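Folding order, revised

The previous post covered sorting. Folding comes next, and I have changed the order since March: towels first, then T-shirts, then anything large enough to need both arms and some patience. Towels square up quickly and make a stable base in the corner. T-shirts need the flat surface to themselves.

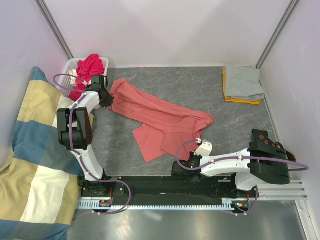
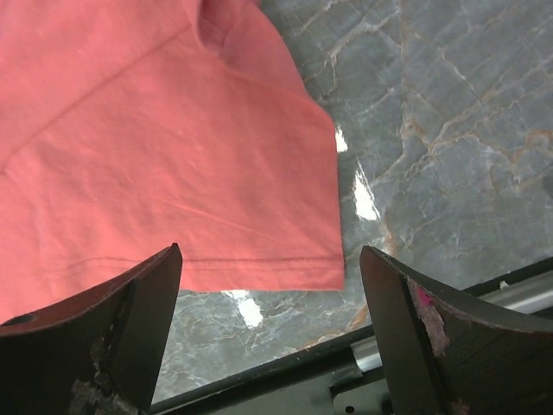
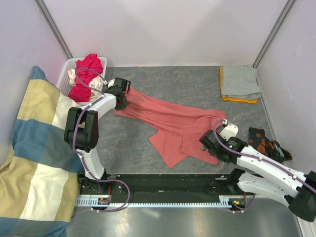 The pink T-shirt on the marble-patterned surface; in the first and third, the gray towel is already folded in the corner.

The method for a crumpled T-shirt is as follows. Find a corner and pull the garment out on the diagonal. Locate the bottom hem, which on most cotton tees has a double row of stitching – easy to find by eye or by thumb. Set the hem straight, then smooth upward to the shoulders. Sleeves in, sides to the middle, bottom to collar.

A glossy surface has one drawback: light knits slide on it. A mat with some grip holds the hem in place, but it also drags on the fabric when you smooth it. I have used both and prefer the slide.

Tharindu Paul wrote to ask about plaid blankets. I fold them last, in thirds lengthwise and then in half 2 times. They go straight to the shelf and never on top of the shirts.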